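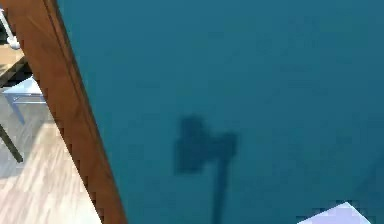

*Last updated: May*

# Trakier home arm, table-clearing package

**Verdict: wait.** I wanted to like it more than I did, and I went in not wanting to like it much.

Trakier sells this as a helper that clears and wipes a table while you do something else. You get the arm, a two-finger gripper, a clamp mount, and a year of the planning software, which is made by Plinau and sold under its own name if you already have an arm. Before it touches your dishes, you run each chore in the simulator. The render at the top of this page comes from there: teal tabletop, wood trim, and the shadow of the arm and gripper falling across the surface.

I'll give the simulator its due. It loads fast, it's easy to move around in, and you can repeat a chore all night without breaking a glass. I ran "clear the table" 200 times and it finished nearly all of them. If I were writing a review of the simulator, I'd stop there and hand out a good score.

But look at that tabletop again. It's one flat color with some faint mottling. My kitchen table has a burn mark, a leaf that sits a hair too high, and a sticky patch by my son's chair that comes back however often I scrub it. None of that is in Plinau's version, and you can't add it. I wrote to support about the sticky patch and got a link to a page on choosing surface colors.

**On a real table**

I set up 20 runs at home with the same layout I'd used on the computer. It cleared the whole table in 7 of them. The usual trouble was a plate lying flat. The fingers come down at the rim, push the plate a few inches, back off, and try again from the same angle. On the software side I never saw it miss a plate. Forks were worse. Mugs were fine, and I mean that, it's good with mugs.

Wiping is a separate mode. It wipes in straight lines and leaves the edge alone, so the crumbs end up in a neat border. On a table with a raised trim you'd have to go back and do the whole edge by hand.

Then there's speed. The longest successful run took 67 minutes, for dinner dishes for four. I can do that in the time it takes the kettle to boil, and I don't need to be asked to "confirm object" while I'm in the shower.

**Compared with the Dilla**

The Dilla arm costs less and does less. It has no wiping mode, and its app looks ten years old. It also grabbed flat plates more reliably in my kitchen, probably thanks to the softer fingers. If you're set on buying something this year, I'd look there first. I borrowed one for a week and gave it back without much regret.

I bought the Trakier through Szűcs, who took the order by phone and shipped it well packed. They'll also take it back within the month — get that in writing, as the Trakier site says something different.

**Noise, size, and so on**

- Quieter than my dishwasher. Fine for evenings.
- The clamp left two dents in the underside of my table.
- It needs clear space behind it for the elbow, more than the box says.
- Cable is too short.
- The app logs you out after updates, and it updates a lot.

**Can machines do this chore yet?**

In a simulator, on a clean table, yes. In a house, with someone standing by to turn a plate the right way around, partly. I know a demo has to start somewhere, and I'm sure the plates will get sorted out. Trakier is charging today's money for it, though, and the box says "clears your table" with no small print that I could find.

I'll run the 20 again when the next gripper comes out and change this page if the number moves.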